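# Zavley example collection: common questions

**What is a "run"?**
One run is one try of one task, from the first motion of the arm to the last. For the peg task we ask every operator for 28 runs.

**Do I need a real arm?**
No. The whole Fikosetti set is made in simulation. You need only a computer and a controller.

**Which views are saved?**
Two room views and one close view at the gripper. Please check all of them before you start.
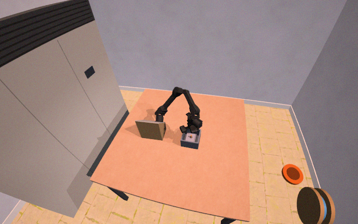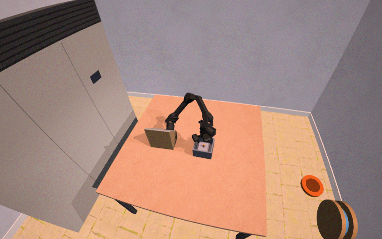
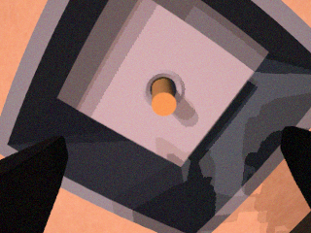

**Can I change the camera positions?**
Please do not. If one operator moves a camera, we cannot mix these runs with the others.

**Should I delete a bad run?**
No, keep it and mark it "failed". We want to have also the mistakes, when they are marked correctly. Delete a run only if the program stopped by itself.

**How fast should I move?**
At a calm, steady speed. Long pauses are a problem, because the model learns to wait too. A run longer than 400 steps is refused at upload.

**How many runs can I upload together?**
Up to 9. Bigger uploads often stop in the middle.

**Who checks the runs?**
The Nukville group looks at every fourth run. The answer comes normally in 4 days, but in September it can take longer.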